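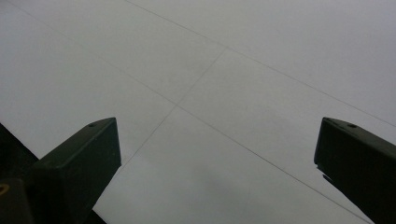 Friday 20/08/2021

I have been putting off the sewing room since July. It isn't much of a room, more the end of the landing with a door on it, but it is where everything goes when I can't think where else it should go. This week I had two days off and no plans, so I got on with it.

The first job was the chest of drawers. The top drawer was mostly buttons and zips, which was fine. The second was full of carrier bags, and the third had the curtain hooks from the old flat, a bicycle pump and a bag of tea lights. I kept the hooks. I don't know why, as we have blinds in every room now.

After that I did the patterns. I had 40 of them in a box meant for half that many, and most had been shoved back in without their envelopes. Divina Tan gave me a lot of them when she moved, and she never folded anything in her life. I put the ones I will use back in the box and the rest in a bag for Ljubica, who teaches a beginners' class on Tuesdays and is always short of simple skirts and aprons. The children's ones can go too. Mine are taller than me.

Plain white took up most of the afternoon. I like a pale, flat background to work on, and thin grey lines show up well on it, but I do get fed up with lines that cross other lines when I only want one of them. When I draft my own patterns I now rub out the old ones properly before I start again. I once cut a sleeve along the wrong line and didn't notice until it was pinned in. That was good linen as well – some 6 pounds a metre, and it was the end of the roll.

The fabric shelf was easier than I expected. Cottons on the left, wool on the right, anything stretchy in a basket underneath. I found the green corduroy I bought in Ayala's closing down sale and had been blaming my sister for losing. I have said sorry to her. There is enough for a pinafore if I cut it carefully and don't bother with pockets.

The iron has been moved to the other side of the door so that the flex doesn't go across the floor. The scissors are on a hook, paper on the left and fabric on the right, and I have told everyone in the house which is which. Again.

I still need a better lamp. Elvira Cuervo has one that clamps to the table and says I can try it for a week before I buy anything. The wool also wants airing before it goes away for good, so it is over the banister for now and we are all squeezing past it. I'll start on the corduroy when it's back on the shelf.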